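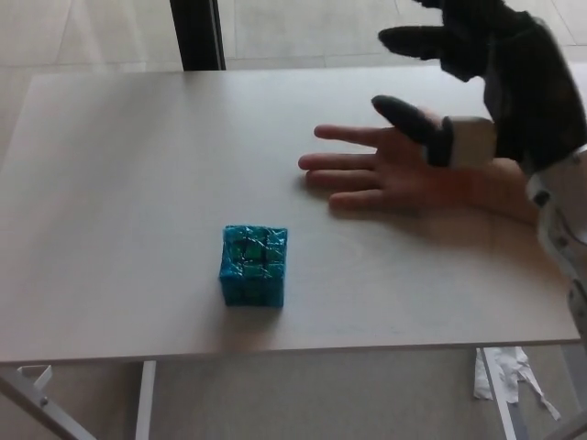

Casel Orthopedic Dog Bed, size large – review

Posted 2021-09-28

We foster older dogs, usually one or two at a time, and most of them arrive stiff. Over the years we've gone through a lot of beds. Cheap ones flatten within a season and the expensive ones tend to have covers you can't get off without a fight. In April I bought the Casel in large, and it has now been used by three dogs, so I think I can say something useful about it.

The first was Duvwood, a 60-pound shepherd mix with bad hips. The shelter named him after the street he was found on. He had been sleeping on a folded comforter and it took him several tries to stand up in the morning. On the Casel he got up on the first or second try most days. He was also on a new pain medication by then, so I can't give the bed all the credit.

The foam is two layers, a soft one on top of a firm one. Press down with your knee and you don't feel the floor. After five months the middle has sunk a little compared to the edges, but you have to look for it. There is a raised bolster on three sides and the front is open. Old dogs need that open front. Our second foster, a small blind terrier named Sotelo, learned where it was in one evening and never tripped going in.

The cover zips off on three sides. It goes in the washer on warm and I hang it to dry. The instructions allow low heat in the dryer, but the one time I tried that it came out slightly tight and I had to wrestle the corners back on. Dog hair sticks to the fabric more than I'd like. A rubber glove takes it off better than the vacuum does.

The inner liner is supposed to be waterproof. It held up to ordinary accidents if I got to them within an hour or so. One overnight accident got through at the zipper seam and left a stain on the foam. I cleaned it with enzyme spray and the smell is gone, but I now keep a washable pad on top for any dog that leaks.

The bottom has rubber dots for grip. They work on our kitchen tile. On the wood floor in the hall the bed slides if a dog flops down hard, so I put a piece of rug gripper under it.

Size is worth checking before you order. Large fits a shepherd curled up or lying on his side with his legs over the front. Our current foster, a tall old hound, hangs off both ends and would do better with the extra large. The bed is also heavy. I can carry it upstairs by myself, but I don't enjoy it.

I asked Caoimhe Ó Dálaigh, who runs intake at Drikbridge Senior Dog Rescue, what they use. They have a few of these in the quiet room and she likes them, but she orders two spare covers for each bed. I bought one spare and I agree with her now. With a single cover you are stuck with bare foam on wash day. Spares are sold separately and the color choices are gray or brown.

Chewers should have something else. None of mine chewed, but the zipper pull is plastic and sits right at nose height – a bored dog would have it off in a day. I tucked ours under the flap.

I'd buy it again for an older dog with joint trouble. For a healthy young dog it's more bed than you need.

Four stars out of five. I took one off for the zipper seam.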